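Teaching Two-Handed Kitchen Tasks by Remote Control
Progress report to the Elberg Fund, second period
Prepared by Elibariki Rotich, Mrema project, 12 January 2025

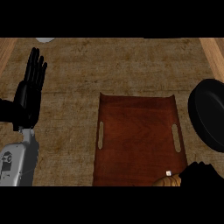 We have had a very good few months, and I'm glad to be able to write this one with demonstrations in hand and not just plans. When we last reported, the remote-control setup could move one simulated arm at a time and the operator had to stop and switch between left and right. Both arms now follow the operator together, fingers included, and the first full set of tabletop demonstrations is recorded, checked and already in use for training.

What we set out to do

The proposal asked for a way to let a person with no programming background show a two-handed robot how to do ordinary kitchen jobs: putting food on a tray, taking it off again, moving it to a pan, shifting the tray itself. The operator wears tracked gloves and a headset and works inside the simulator. The software maps wrist and finger motion onto the robot's hands, and everything the robot does is saved along with what its head camera sees. We then train a policy on those recordings and let it try the same task without help.

Where we are now

We have 1,051 demonstrations accepted into the training set. They cover 13 tasks, all on the same table but with the objects moved around between attempts. "Accepted" means that the task was finished, that no object passed through another, and that a second person watched the playback and agreed with the label. We were strict about that last part and it slowed us down at first. I would do it the same way again, as the early review caught labeling mistakes we would otherwise have trained on for weeks.

Produce onto the tray has become our favorite task for trying out changes. A pumpkin is a lovely test object! It's round, it's ribbed, it rolls if you nudge it, and the hand has to close around it from the side without shoving it along the wood. A new operator who can place one cleanly is usually ready for the rest of the list. The tray has oval handle slots cut into it, and for the lifting tasks the fingers have to go down through those, left and right, before anything can be picked up. That was out of reach under the old one-arm-at-a-time control. Operators now do it in a single smooth motion, and it's a pleasure to watch.

The idle hand

Boonsong Suksawat spent a good part of this period on a problem we had not budgeted for, namely what the other hand does while the first one is busy. People forget about it. They scratch an ear, rest an elbow, hold the palm up while they think. All of that goes into the recording, and in our first training runs the policy copied it faithfully, waving a hand that had no job to do and sometimes knocking the tray.

We talked about freezing the idle arm in software and decided against it, mostly because so many tasks need the second hand to come in late and it was hard to say when to unfreeze. Boonsong's approach was to agree on a ready pose with the operators: fingers straight and together, hand off to the side of the tray. They start there and go back there whenever that hand isn't needed. A soft tone plays in the headset if the idle hand drifts for too long. It took the operators one session to get used to it, and policies trained on the newer recordings keep the spare hand much steadier. We have kept the older recordings but marked them, so that anyone comparing the two can do so.

Operators

We trained 9 operators this period. Five of them had never used a headset before, and that was the group I was most eager to learn from. Their comments changed the interface more than anything we came up with ourselves. The biggest request was for a better sense of depth at the near edge of the table, where things slip out of view when you look toward the far side. We widened the downward view a little and added contact sounds, so a fingertip touching wood now sounds different from a fingertip touching the pan. Both changes stayed in.

Sessions are capped at forty minutes with a break in the middle. Finger tracking gets tiring before the arms do, which surprised me, and the quality of grasps falls off well before people say they are tired.

What has been harder than expected

The pan. Its raised rim is smooth, and the simulated fingers slide along it in ways that operators find annoying and that I don't fully trust. We adjusted the friction settings twice. The second setting feels right to the people using it, but feeling right in a headset is a weak test, and I'd like to measure it against the physical hand before recording many more pan tasks. For the moment those demonstrations are held in a separate folder and are not part of the count given above.

Thumb mapping also needs more work. Human thumbs cross the palm further than the robot's can, and operators with long hands tend to hit the limit without noticing. Jendlow, who supply our gloves, have sent a revised calibration routine that we have installed but not yet tried with the whole group.

Equipment and spending

Spending is on plan. The second headset arrived late, so its cost falls into this period and not the last one. We moved a small amount from travel to computing after the training runs took longer than estimated, as agreed with the Fund by email. No other changes to the budget are requested.

Next steps

In February we begin sessions on the physical arms at the Plesov lab. The plan is to start with the tray tasks, using the policy trained in simulation, and to have an operator on the gloves ready to take over whenever it hesitates. Each takeover is saved as a short correction and added to the training data. I'm excited about this stage, since corrections take much less of an operator's time than full demonstrations and they land on the moments where the policy needs help.

Alongside that, Boonsong will finish the friction comparison for the pan and write up the ready-pose guidance so other groups can use it. We would also like to open sessions to a few people who cook for a living. Two have offered, and their first question was whether they could rearrange the table. They can.

Playback files for all accepted demonstrations are on the project drive, sorted by task. If anyone at the Fund would like to try the gloves, please come by during a recording session. It takes ten minutes to get set up, and we'll start you on the pumpkin.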